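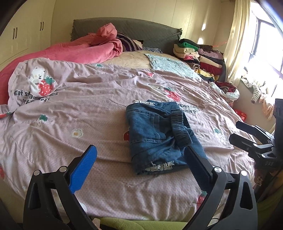
The duvet cover on our bed, laundry day, jeans folded and waiting to go in the drawer.

Plivo strawberry bear duvet cover, king size

Ordered in June, on the bed ever since. Writing this quick before the school run so excuse the state of it.

Right. Looks first. It's a pale pink, goes a bit lavender depending on the light. Website photos had it much more sugary so I was relieved. Bears, strawberries, little white flowers with yellow middles, and "Eat strawberries with bears!" written under the big bear. Daft. My daughter Melati picked it for her room, then decided she was too old for it by the time it came. So it lives in our room. My husband said nothing for two nights and then asked if the bears came in navy. They don't.

I thought it would look silly against our headboard, the grey-green quilted one, very grown up. Looks fine. Better than the beige set we had before, which made the whole room look like a dentist's.

Fabric. Soft from the first wash, not slippery, no fluff on my black leggings. Thin side of medium I'd say. Fine for summer with a light quilt in it, will see about January. Washed at 40 every week or so and the strawberries are still properly red. Haven't tried the tumble dryer on it, label says low and I don't trust ours.

Creases, yes. It creases. If you iron bedding you will be ironing this. I don't, so I shake it out and pull the corners tight and it goes mostly flat by the evening. Any fold lands right across the writing, of course, and then the bears are telling you to eat straw.

Main use in this house is as a folding table. All the clean washing gets tipped out and sorted on it, and you can spot a dark sock on it straight away. White socks less so. Jeans I do in a flat rectangle, legs together, then up from the hems, waistband to the side. The pull-on ones with the elastic waist behave better than proper stiff ones. Elastic goes all bunchy but the rest sits flat and they stack. Those with the patterned lining are old favourites, well faded now, and the dye has never come off on the cover. Was worried about that with the pale pink.

Moans. Buttons at the bottom, 8 of them, and one was hanging by a thread out of the packet. Sewed it back on, two minutes, but still. No ties inside the corners either so the quilt slides down and you get an empty flap at the top. I've put a safty pin in each corner. My sister Anjani has the Halim one with ties and she is smug about it. And Plivo took 20 days to deliver when the site said a week. Emailed them twice, got a reply from someone called Adi who was very nice and sent me a voucher.

Would I buy again? Yes, if they add ties. Might get the pillowcases seperately as I've only got plain ones.

Four stars. One off for the button and the wait.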